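Saranya Raju
Okay, small thread about me trying to set up a tea and lunch corner in our rented workroom in Sorcombe. Three of us share it, and until May we were eating cold leftovers over our keyboards like raccoons.

Saranya Raju
Budget was $86, all in. That's what was left in the kitty after the window film (more on the film in a sec, I have feelings about the film).

Saranya Raju
First thing I learned: people get rid of microwaves constantly. I messaged four sellers in one evening and got three replies before I'd brushed my teeth. One bloke wanted me to take a fish tank as well. I do not need a fish tank.

Saranya Raju
Ended up with a plain white one with two dials for $40. No buttons, no clock to reset every time the power trips, no popcorn setting. You turn the knob, it hums, it dings. I grew up with one like this and I'm so happy to be back!!

Saranya Raju
Sherif Fahmy (shares the room, has opinions) wanted it on a shelf. I wanted it on the spare desk by the window, at a height where you can get a bowl of soup out without wearing it. We argued about this for longer than I'd like to admit. The desk won.

Saranya Raju
The desk was 61 bucks new, years ago, and had mostly been holding up parcels. I wiped it down with bicarb and a bit of dish soap and the old mug rings came up beautifully. Highly recommend if yours has a pale top and looks a bit sad.

Saranya Raju
Right, the film. The frosted stuff went on the middle part of the window so we're not making eye contact with next door while we chew. Took two goes – the first piece went on crooked and I peeled it off in a huff. Second go, heaps of soapy water and an old bank card. Much better.

Saranya Raju
And the corner as it stands now:

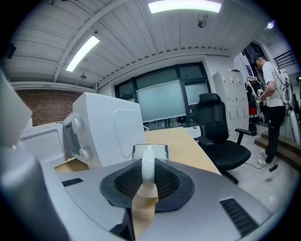
Lunch corner, mid-afternoon. Microwave on the desk, brick wall on the left, comfiest chair in the room parked right beside it.

Saranya Raju
Yes the chair is staying. It has a headrest. Two minutes is a long time when you're waiting on dal and I intend to wait in comfort.

Saranya Raju
Still to do: tidy up the cable at the back of the desk, find a tray for spoons, and agree on a rule about fish. Annapurna Pai says no fish, ever. I say fish if the window's open. Negotiations are ongoing.

Saranya Raju
If anyone near Sorcombe is giving away a small bar fridge, my messages are open. I've got a trolley and can pick up after six.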